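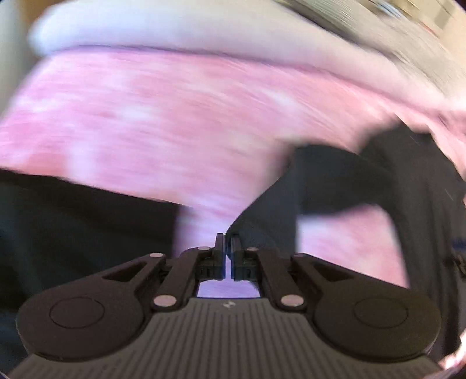

粉白相间的织物表面上铺开的深色布料。

犬只繁育登记平台Wurevach更新幼犬交付规则,新增交付前体况记录与回访要求

2020年1月12日

犬只繁育登记平台Wurevach发布新版幼犬交付规则,对交付年龄、交付前体况记录、芯片信息核对、笼内训练记录及交付后回访作出统一规定。规则适用于在该平台登记的全部犬舍,自4月起执行。执行前已签订的交付协议仍按旧版条款办理,双方书面同意的,可以改用新版条款。

平台登记部主管Endang Santoso表示,旧版规则只规定了最低交付年龄和疫苗记录的提交方式,对幼犬断奶后的体重变化、进食情况和排便训练没有固定格式。各犬舍自行编写的交付单项目不一,新主人更换犬粮或安排首次体检时,往往需要再次向犬舍索取数据。

新版规则将最低交付年龄定为出生后满8周,小型犬种建议延至满12周。交付年龄以登记系统中的出生日期计算,不以断奶日期计算。同窝幼犬可以分批交付,但每只幼犬须单独填写交付单,不得以整窝平均数据代替个体数据。

体况记录部分共设11个项目,包括体重、体温、齿列、眼耳状况、脐部愈合情况、皮肤及被毛、四肢步态、心肺听诊结果、粪便检查结果、驱虫日期和疫苗批号。其中心肺听诊和粪便检查须由执业兽医完成并签字,其余项目可由犬舍负责人填写。体重从出生当日起记录,前两周每日一次,此后每周两次,单位统一为克。称重应固定在喂食前进行,并使用同一台秤。如更换设备,须在备注栏写明更换日期。

芯片核对分两次进行。第一次在植入当日,由植入人员读取编号并录入系统;第二次在交付当日,由犬舍负责人与新主人共同读取。两次读数不一致的,交付中止,由登记部复核。芯片编号、交付单编号和登记证编号三者须在同一页面列出。

参与规则起草的兽医Renata Insaurralde说,体重曲线的参考价值高于单次体重。幼犬更换环境后的头几天采食量可能下降,接诊兽医手中如有此前连续的称重数据,较容易判断体重波动是否超出正常范围。她建议新主人在交付后一周内沿用犬舍原有的犬粮和喂食时间,确需换粮的,应逐日提高新粮比例,换粮期间保留粪便性状记录。

规则附件对早期社会化和笼内训练给出了记录格式。犬舍须写明幼犬接触过的地面类型、声音类型和人员情况,以及单独留置的最长时间。排便训练按时段记录,注明使用尿垫、室外草地或其他材料。附件不设评分,也不要求达到特定训练水平。Prulholm犬舍负责人Sutrisno Setiawan参加了前期试填。他说,填写一窝6只幼犬的全部表格,主要时间花在社会化记录上,体重数据原本就有,转录即可。他提出应允许上传手写表格的扫描件,该意见已被采纳,但扫描件须在三个工作日内补录为电子数据。

回访安排在交付后第3天、第14天和第60天,可采用电话或书面形式。第3天回访的内容为采食、饮水、排便和睡眠情况;第14天增加首次体检结果;第60天增加疫苗接种进度和体重。新主人两次未回应的,犬舍在系统中标注即可,不影响犬舍的登记状态。若幼犬在回访期内出现先天性疾病的诊断,犬舍须在收到诊断书后登记,并暂停使用同一亲本组合繁育,直至复核结束。

登记数据显示,参加试填的犬舍共提交交付单1388份。数据整理由Harahap兽医诊所协助完成。诊所数据员Zahira Rondonuwu介绍,退回补正的单据中,较常见的问题是驱虫药名称只写商品名而未写有效成分,以及体重单位混用。新版电子表单已将单位栏改为固定值,驱虫药一栏改为有效成分与剂量分列填写。

关于领养犬和转让犬,新版规则暂不作强制要求。成年犬由原主人转让的,可自愿填写简化交付单,项目限于芯片编号、疫苗记录、既往病史和现用犬粮。Trasbridge训犬学校的课程负责人Anika Doucet认为,简化交付单应增加一栏,记录犬只对牵引、独处和其他犬只的反应,以便新主人选择课程。登记部答复称,行为记录的术语尚未统一,将在下一次修订时讨论。

平台同时公布了过渡期安排。4月之前,犬舍可在新旧两种表单中任选一种,系统分别保留入口。新表单的填写说明和体重记录模板可在会员页面下载,纸质模板由登记部邮寄,每次申请限一套。对规则条文有疑问的犬舍,应以书面形式提交,并注明条款编号和犬舍登记号。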